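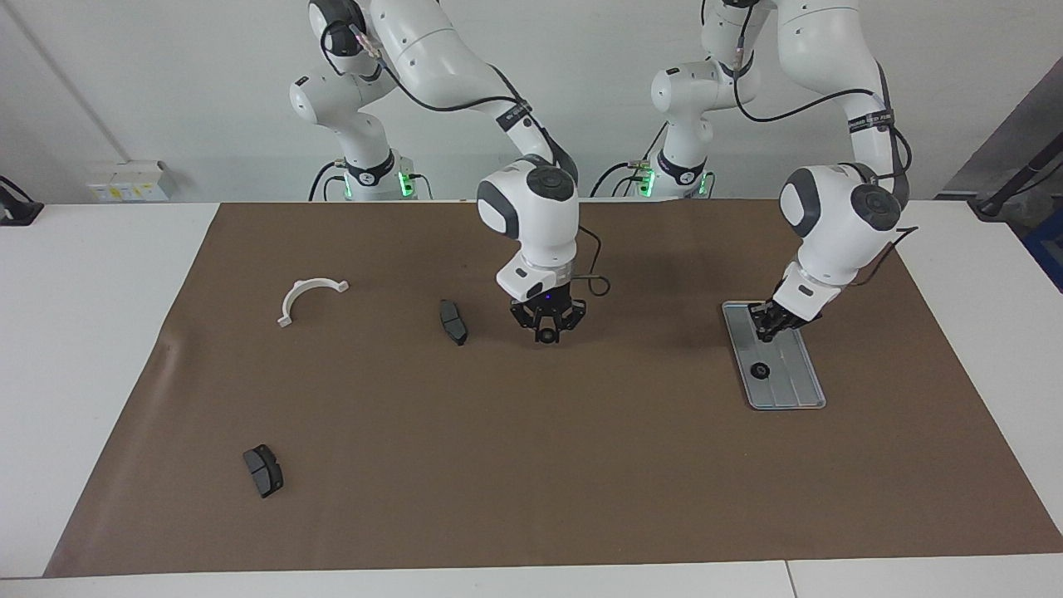
The second stretch of the Tlapale oral history project has gone better than I dared hope when I wrote to you last August, and I want to begin with thanks, because your grant has carried us through a winter in which the heating in the old reading room gave out twice and the recordings kept coming in all the same. We set out to collect the memories of people who worked at the Kasar cannery before it closed, and we now have 60 finished interviews, each one listened to from end to end and typed up by hand. The handling of the paper things people bring with them (pay slips, dance tickets, a great many photographs) has settled into a good routine too. We lay a big sheet of brown paper over a white table before anything comes out of its envelope, and the sheet is changed whenever it gets grubby. I had not expected to have opinions about brown paper, but there we are.

By Orysia Sirko, project lead
April 13, 2024
3 comments | 32 shares

Interviews

Most of our speakers worked on the packing floor, and for a long time we were short of people from the boats and the office. Nga Chu has put a lot of that right. She spent her mornings at the harbor café until the retired crews got used to her, and several of them have now sat down with us for a second and even a third session. The longest conversation so far runs to 185 minutes and is mainly about one bad herring season, told by two sisters who disagree on nearly every point of it. We have kept both versions as they were spoken.

A few families asked us to hold back certain names for the time being. We have done so, and the full recordings are kept closed until they tell us otherwise.

Transcripts and catalog

Typing has been slower than planned. Our speakers drift between three languages, sometimes in one sentence, and Ludger Voß is the only one of us who follows all of them comfortably. He has been very patient – more patient than I have been – and the backlog should be cleared by early summer. Meanwhile Svenja Bauerfeind has moved the catalog out of our old spreadsheet and into Flellow, which took her a good part of the winter. It now holds 400 entries, counting the loose photographs, and you can finally search it by street and by shift as well as by surname.

Visitors and schools

The listening afternoons are still the part I enjoy most. We play a short piece of a recording, put the kettle on and let people talk, and more than one new interview has started over the biscuits. The school on Cindar Street brought its older pupils in twice, and their teacher would like to come again in the fall with a project on family recipes.

Money

We are a little under budget on travel and a little over on postage and archive boxes, which went up in price after we had sent you our figures. Albane Maillard has the full breakdown and will send it separately. With your agreement, we would like to move the unspent travel money across to pay for extra hours of transcription.

What comes next

The remaining work is mainly the booklet. We have a rough order for the chapters and a title that half of us like. I would be very glad if one of you could come for a listening afternoon before it goes to the printer, and we can easily arrange a lift from the station.

Share this report | Leave a comment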